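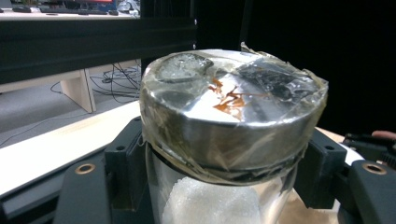

Last Bus to Nolleck

The last bus to Nolleck leaves at ten past nine and I was on Khan Street at five past with two bags and one shoe untied. Running. The bag with the soup in it banging my knee every step.

Driver saw me. I know he saw me. Doors closed, doors opened again. I got on and he didn't say a word, just looked at the bags.

"Nolleck," I said.

"Whole bus is Nolleck."

Fine. Paid. Sat down in the back over the heater, where my mother always told us not to sit on account of the fumes. February. I would have sat on the engine.

The call came at noon. My sister. She doesn't call, she sends one word. "Ok." "When." "Rent." So the phone rings at work and it's her name and I'm already standing up. I was at my bench at Wurkside with a chair upside down in front of me, gluing a rung, and I walked off with the clamp still in my hand. Had it in my hand clear out to the loading dock.

"He's asking for you," she said.

"Asking how?"

"Asking. With words. He wants to know where you put the ladder."

I hadn't been home in 12 years. I did not have the ladder.

"Tell him I don't have the ladder."

"You tell him," she said, and then she was crying, and I have heard my sister cry two times in my life and both times it was over a dog.

So. The bus.

Out past the car lots, past the place that used to be the bowling alley and then was a church and now is a bowling alley again. Rain on the windows, or sleet, something that ticked. Five of us on board. A kid asleep with his mouth open. A couple who weren't talking in a way that took up a lot of room. A woman across the aisle in a green coat, older than me, with a cake box on her lap. Both hands flat on top of it like it might get up.

I took out the soup and checked the lid. Checked it again. Why soup? I don't know. You get a call like that and you have eight hours till the bus and you have to do something with your arms. I went home and cut up onions. I made enough for a road crew.

"Smells good," said the woman in the green coat.

"It's for my father."

"Is he sick?"

"He's something."

She nodded as if that was a regular diagnosis.

My father ran the Drakutetti for as long as there was a Drakutetti. Dance hall, if you were being nice. It was a long low building at the edge of the lake road with a stage at one end and a bar at the other and a floor he sanded himself every spring. Where the name came from he never told it the same way. It was a town his grandmother was born in. It was a horse. It was the noise a drum makes falling down stairs. That last was the one he told the bands and they all laughed, every one, they had to, he was paying them.

The ladder was for the sign. Red letters on the roof, tall as me, and the bulbs went out one at a time and he couldn't stand it. A dark bulb bothered him like a stone in a shoe. He'd be up there in his good pants with the band already playing. And I held the ladder. That was the job. From when I was 13 till I left. Hold the ladder, don't look at the road, don't look at the girls, hold the ladder.

The night I left I was holding it. I want to say there was a fight. My sister thinks there was a fight, she's told people there was a fight. But he was up on the roof and he called down for a bulb, and I put the bulb in the bucket and he pulled it up on the rope, and I stood there and thought, I could be fifty and standing here. And I walked to the highway. Somebody stopped.

I left the ladder where it was, standing up against the wall. He could get down. I've gone over this. He could of gotten down fine, it was a good ladder and no wind.

I never asked if he did.

"You want a piece of this?" The woman had the cake box open. It was a plain yellow cake, no writing on it.

"Isn't it for somebody?"

"It's for me," she said. "I'm 73 tonight. At midnight. I was going to eat it at my own table like a civilized person but we're not going to be there by midnight, are we."

We weren't. The bus had stopped. I hadn't noticed. We were on the long hill before the reservoir and there were red lights ahead all the way up, a string of them, and nothing moving.

The driver stood up. "Truck," he said to all of us. Sat back down.

One hour. The heater quit when he shut off the engine and then the fumes were gone too, so there's that. The kid woke up, asked where we were, didn't like it, went back to sleep. The couple started talking, low, and then one of them laughed. I texted my sister. Stuck. She wrote back. Ok.

Then a minute later: He's awake. He says is it raining.

I wrote: sleet.

He says then nobody should be up there.

I put the phone face down on my leg. Looked out the window for a while at my own face with the taillights in it.

"Bad news?" said the green coat.

"No. He says nobody should be on the roof."

"Well, he's right," she said.

So I told her. I don't tell people. I told her the ladder and the bulbs and the bucket on the rope, and I did the drum going down the stairs, with the noise, and the couple turned around to listen. I was talking too fast. I do that. When I said Drakutetti she put down her fork. She'd brought one fork, a real one from home, wrapped in a napkin.

"On the lake road," she said.

"Yeah."

"Red sign."

"Yeah."

"I had my shoes stolen in there." She was so pleased. "My silver shoes! I took them off to dance and when I came back somebody'd had them. And the man who ran it, he went in the back and got me a pair of rubber boots. Big ones. Black. I danced in those till closing."

"That's him. That was him."

"I never took them back."

"He'd have noticed," I said. "He'd of been looking for those boots for years."

And he was, too. I remembered it then. Him on his knees in the storeroom, throwing things. Who's got my boots. We got blamed, my sister and me, both of us, no supper. I hadn't thought of it since. I started laughing and I couldn't get stopped, and I had to hold the soup up away from myself so it wouldn't go over.

Midnight came with us still on the hill. The driver walked back down the aisle with his flashlight and she gave him the first piece, on the napkin, and he said happy birthday like he was reading it off a card. Then the couple. Then the kid, who ate his in about one bite. I poured out soup in the only thing we had, which was the cap of the driver's thermos, and it went up and down the bus, everybody drinking out of the same cap in the middle of flu season. There was still plenty left for him. I said, road crew.

It was too salty. No one said so.

Twenty to one, the lights up ahead started going out by ones and twos and it took me a second to understand they were moving. Engine. Heater. Fumes.

I must have slept. Then it was Nolleck, the depot, one light on over the door. The green coat had her box tied up again with the string. She got down ahead of me, careful, sideways, holding the rail.

"Tell him I've still got them," she said. "The boots. They're in my shed. Tell him he can come get them anytime."

"I'll tell him."

"Or you come. I'm on Mill. It's the one with the porch fallen off."

My sister was in the car with the motor going. She'd gone gray in the front. Nobody warned me, she's younger than me. She looked at the bags and she looked at my shoe, which was still untied, all that way.

"He's asleep," she said.

"Okay."

"He was asking again, before. I told him you were on the bus." She didn't put it in gear. The wipers went over and back. "You want to go straight there? Or you want to go past it first?"

"Past what?"

"The hall. It's on the way, if I take the lake road. There's not much to see. The roof's down at the one end."

"Is the sign up?"

"Some of it."

I held the soup on my lap with both hands.

"How did he get down?" I said. "That night. Did he get down okay?"

She turned and looked at me for a long time. The motor running, all that gas.

"He didn't come down till it got light," she said. "He thought you'd gone in for more bulbs."

Then she put it in gear and we took the lake road.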